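The Yellow Pull

The following account was entered in the house book of the Craddock Residence at Idow. It is reproduced in the residence newsletter with the permission of the management, and only the spelling has been corrected.

Notice was given on the first morning of December that the washroom on the second landing would be closed for inspection. The notice was typed, signed by the office, and fixed to the door with four pins. It stated that residents of rooms 20 to 31 were requested to use the washroom on the ground floor, and that the office regretted any inconvenience.

The inspection had been ordered under Rule 73, which concerned alterations. No resident was permitted to alter, add to, or remove any fitting of the residence without an application in writing. The rule had been written with shelves in mind, and later extended to curtains. It had never before been applied to a ribbon.

The ribbon was yellow, of the shade sold as mustard. It had been tied to the lid of the toilet on some night between one cleaning and the next. The cleaner reported it in the proper column of the proper sheet, where it was read by the assistant manager, who passed it to the manager, who asked that the matter be looked into.

The assistant manager looked into it. She arrived at the washroom with a tape measure, a pad of forms, and the original inventory. The inventory listed one toilet with seat and lid, one basin, one mirror, one hook, and one wall outlet with cover. It recorded that the wall panels had been supplied by Arkwood and that they were to be wiped with a damp cloth only. There was no mention of a ribbon of any color.

She noted that the knot was firm. She noted that a loop had been left in the tail, large enough for two fingers. She put two fingers through it and lowered the lid, and then she put two fingers through it and raised the lid again. On the form, in the space marked Nature of Defect, she wrote the word "none" and then crossed it out, as the form did not allow for that answer.

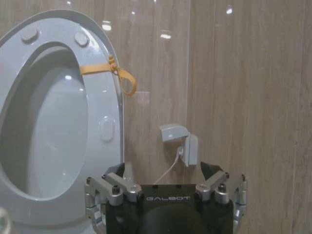 The lid and its yellow pull, second-landing washroom, Craddock Residence.

A meeting was called for the following afternoon in the dining room. Attendance was not compulsory, but tea was provided, and all of the residents from the upper landings came. The manager read Rule 73 aloud. She explained that the office did not wish to assign blame and asked only that the person responsible submit an application, which would be considered on its merits.

There was a silence in which several cups were put down.

The resident of room 22 then rose and said that he had tied the ribbon. Before he had taken his seat, the resident of room 25 rose and said that she had tied it. The two sisters in room 28 stated that they had done it together, one holding the lid and the other making the knot. The retired surveyor in room 31 said that he had no hands for knots any longer, as everyone present knew, but that he would like it entered in the record that he had tied it too.

The manager asked the residents to consider whether all of these statements could be correct. The residents considered it and let them stand.

The assistant manager was then invited to give her findings. She reported that the ribbon weighed very little and had done no harm to the plastic. She reported that it could be removed in under a minute. She had observed, in the course of her visit, that a person with a stiff back or a sore wrist could raise the lid by means of the loop without bending as far, and without taking hold of the rim. She added that this observation was outside the scope of the form and that she had written it on the back.

The manager asked to see the back of the form. She read it twice. She then inquired whether anyone knew where the ribbon had come from, in case a replacement should ever be needed.

It was the surveyor who answered. He said that it had come from a box of Flamora candied fruit, which had stood on the hall table at the end of November for anyone who cared to take a piece. The box had been left there with no name on it. He had taken a piece of orange. When he came down the next morning the box was still on the table, but the ribbon had gone from it.

The manager did not pursue the question. Those seated near the kitchen door remarked afterward that the cleaner, who had come in to collect the cups, went out again without collecting any.

An application was drawn up before the tea was cleared. It was signed by every resident present, in order of room number, and under Reason for Alteration it gave the single word "convenience." The office approved it the same day. A new line was added to the inventory in the manager's own hand, below the outlet with cover: one pull, yellow.

The notice was taken down from the washroom door and the four pins were returned to the office. In the week that followed, a second application was received, from the ground floor, where the lid was of the same pattern and the residents were no younger. It was accompanied by a length of ribbon, neatly ironed. The ribbon was green. The assistant manager forwarded it with a recommendation to approve, and asked whether the inventory ought in future to have a column for colors.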